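Growing notes: aubergines under cover

The aubergine beds in the Kikholm tunnel have now been through a full season on the new layout, and the records are complete enough to set down what should be kept and what should be changed. Members who grow in the Olholm houses will find most of it applies to them as well, with the exception of the section on heating, as Olholm has none.

Sowing and early growth

Seed went into trays on the heated bench in February. Aubergine seed germinates slowly and unevenly at low temperatures, and the bench thermostat was set to 24 degrees until the first seedlings showed. It was then brought down in stages over a fortnight. Trays at the end of the bench nearest the door lagged behind the rest, and a strip of bubble insulation along that end made up most of the difference.

Seedlings were pricked out into small pots at the first true leaf and potted on once more before planting. The second potting on is sometimes left out to save compost. Plants that skipped it this year were held back by cramped roots and set their first flowers later than the others. It should be treated as part of the routine.

The compost was our usual peat-free mix with a little sharp sand added. It dries from the top while staying wet underneath, so pots should be judged by weight and not by the colour of the surface. Overwatering at this stage was the main cause of losses.

Planting out

The tunnel beds were planted in May, when the soil at finger depth had held above 15 degrees for a week. A total of 207 plants went in, at a spacing of 60 cm in the row. Earlier seasons used 45 cm, which gave a higher count but poor air movement and a good deal of grey mould on the lower leaves. The wider spacing is to be kept.

Each plant was trained to 3 stems on vertical strings. The strings should be tied to the overhead wire with enough slack to allow for thickening, and looped loosely at the base. Side shoots below the first fork were taken off when they reached finger length. Leaves touching the soil were removed at the same time.

Pollination was left to bumblebees coming in through the side vents. In the dull spell in June the flowers were helped along by tapping the strings at midday, when the pollen is driest. Fruit set in the tapped rows was better than in the untapped ones, although the difference disappeared once the weather improved.

Picking

Fruit is ready when it has reached full colour and the skin has a clear shine. Press the side with a thumb: the flesh should give a little and spring back. If the mark stays, the fruit is past its best, and the seeds inside will have begun to darken. A dull skin is a sign of the same thing. Old fruit left on the plant also slows the next set, so it should be cut off and composted even where it is of no use in the kitchen.

Always cut the stalk with secateurs. Pulling tears the stem, and the wound lets in mould. The calyx on most varieties carries small spines, and thin gloves are advised. Blades should be wiped with disinfectant between rows.

Long, narrow fruits bruise most easily at the tip and should be laid flat in a single layer in the crate. Round ones may be stacked two deep with paper between.

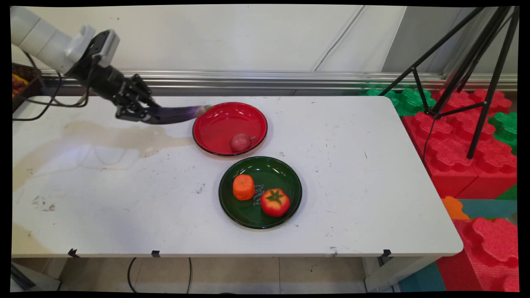
Should aubergines be kept in the fridge after picking?

Only for a short time, and preferably not at all. The fruit is damaged by cold below 10 degrees, which shows as pitted skin and brown patches in the flesh a day or so after it is brought back to room temperature. A cool larder or shed at 10 to 12 degrees is best, out of the sun, and the fruit should be eaten within the week.

Ripening fruit gives off ethylene, and aubergines are sensitive to it. Crates should therefore not be stored beside tomatoes, apples or melons. The packing shed at Kikholm has one cool room for everything, and from next season the aubergine crates will go on the racks by the air inlet, with the tomatoes at the far end.

Watering and feeding

The drip lines ran for 16 minutes each morning through July and August, starting before the tunnel warmed up. This was enough on all but the hottest days, when a second run was added in the early afternoon. Blossom end rot appeared on a few plants in the row next to the south wall, where two emitters had blocked with scale. It stopped once the emitters were cleared. Lines should be flushed monthly in hard water areas, and that includes all of our sites.

A high-potash liquid feed was given weekly from first fruit set. Pale leaves in mid-season turned out to be a magnesium shortage, which is common where potash is used heavily, and a foliar spray of Epsom salts put it right. The spray should be applied in the evening — in full sun it scorches the leaf edges.

Pests

Red spider mite was the main problem, as in every dry summer. Damping down the paths at noon kept it in check until late July, after which predatory mites were introduced in 2 releases, a fortnight apart. The second release did most of the work. Growers should note that the predators need some humidity to breed and are of little use in a tunnel left dry.

Aphids were seen on the growing tips early on and were rubbed off by hand. Whitefly was present in low numbers and not treated. Colorado beetle is a notifiable pest and any suspected find must be reported to the plant health authorities; none was seen.

Varieties

Fahy was the earliest to crop and the most even in size. Its skin is thin and marks easily, and it is not suited to being carried far. Lameo started two weeks later, went on until the nights turned cold, and stood up well to handling. It is also the less spiny of the two. The plan for next season is to grow both again, with Lameo taking the larger share and Fahy kept to the two beds that warm up first.

Seed orders for the shared sowing close at the end of November. Members wanting plants for their own plots should write the variety and number on the sheet in the Kikholm packing shed. Young plants will be ready for collection in May, and should be hardened off for a week before they go anywhere without cover.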